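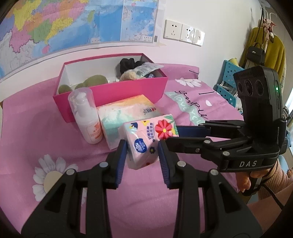

*Figure 1. Two hand-held grippers at work on a bed; the nearer one is open on both sides of a small tissue pack.*

**Progress report to Bumero, project Nadden**
8 January 2025
Prepared by Elínborg Østergaard

In this period we worked on the second task group, small soft items in home rooms. The first group, hard items on tables, was closed in September and is not repeated here.

**Collection.** We have now 3,000 accepted demonstrations, made in 15 homes. All are recorded with hand-held grippers, so that the operator can work in the room as it is and no arm must be installed. Frida Nørgaard has trained the operators and checks the recordings every week.

**Method.** Soft packs change their shape when the fingers close. Our earlier policy learned only the final opening of the gripper, and it often pressed too much. We now train on the full closing movement, together with the view from the gripper. A pack that leans on a larger one, as in Figure 1, is treated as a separate case, for the reason that the larger pack may fall when the small one is taken.

**Result.** On the test set of 44 grasps, the new policy failed in five. Three of the failures were leaning packs. The old policy was not tested on the same set, and I would therefore not like to claim an improvement yet. This comparison will be made in the Laitinen laboratory.

**Difficulties.** Patterned bed sheets still disturb the detection of edges. We have tried to add more such recordings, but the effect is not clear to us.

**Next period.** Two-handed tasks, and the first trial of the policy on the Rustasach arm. We ask for no change in the budget.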